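Subject: Re: [laundry-rules] Draft 2, section on open lids and hanging cables
From: Torunn Haugland
Date: 28/10/2018

Dear all,

thank you for the many answers to my draft. I try to take them in order, but I begin with the message from Selorm, because it touches the part I am least sure of.

Selorm Bawa wrote:
> I have read section 4 two times. It says the operator must
> check that "the lid is secured in the open position" before
> the arms may enter the machine. What does secured mean? On
> our washer at Amegashie the lid stays up by its own hinge
> and nothing else. If secured means a strap or a hook, then
> we have broken the rule in all 1,070 runs since August.
> I do not want to sign a rule which I break every day.
> Also please say something about cables. Gromel has a rule
> for cables, but it was written for a fixed cell with a fence.

You are right that "secured" was a bad choice. I took it from the older Zastevel text, where the lids were heavy and had a gas spring. For a household top loader I now propose this wording:

4.1 Before the arms are enabled, the lid shall be fully open and shall stay open without being held by a person or by an arm.
4.2 The operator shall push the lid lightly by hand toward the closed position. If it falls, the machine is not used.
4.3 No finger, wrist or link shall rest against the lid while an arm is reaching into the drum.

With both grippers at the drum there is not much room left over, and this is the situation for which 4.3 is written.

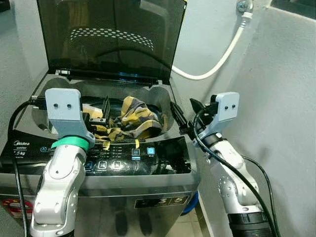 Kwabena Annan: I can live with 4.1 and 4.2, but 4.3 is too strict as it stands. A short touch does no harm if the speed is low. What we must forbid is pushing. Please put a force limit there, or a speed limit, and let the lid be touched.

I thought about this remark for a whole evening. My difficulty is that we have no common way to measure the force. Amwood can read it from the joints, we at our place can only guess it. A rule that half of the list cannot check is not a good rule for me. So I keep "shall not rest against", which permits a short touch in passing, and I add a note that says so in clear words. Kwabena, tell me please if this is enough for you.

Now to the inspection before the arm closes on the cloth. The draft says that the operator looks at the wrist view and confirms that the fingers have cloth between them and no part of the machine.

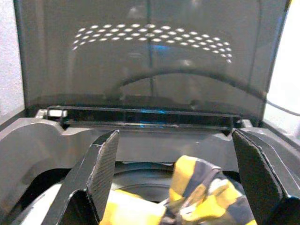
Adwoa asked if this confirmation must be made for each grasp, or one time for each load. I meant each grasp during the first 30 runs with a new machine, and after that one time for each load. I see now that the sentence can be read both ways. I will split it in two.

She asked also what happens if the operator is in doubt. Then the fingers stay open and the arm goes back the same way it came in. I did not write it because I thought it is evident, but in a text of this sort one should write also the evident things.

The last open point is section 6, clothes outside the drum.
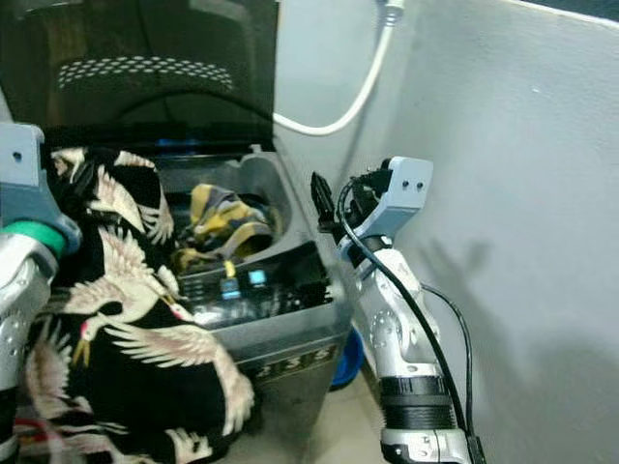 Section 6 was nearly empty in draft 1, and I believe this was our largest mistake. We wrote pages about the drum and almost nothing about a garment in the air. A large piece, like the black one with the cranes, hangs down far below the gripper and covers part of the front of the washer. The operator then has less sight of what is behind the cloth. I propose that while one arm carries such a piece, the other arm stays open, empty and still, until the cloth has been put down. It costs time, I know. Selorm, the cables come in here too: 6.3 will say that the cable on each arm must have enough slack for the full reach, and that a loop must not hang where the cloth can catch it.

Abena Korletey has offered to check the definitions against the rest of the document. Please send her the terms you find unclear, directly and not through the list.

I have not touched section 5 (water and power). The hose and the tap need a person who knows the plumbing better than I do. If someone wants to take it, please write to me.

With friendly greetings,
Torunn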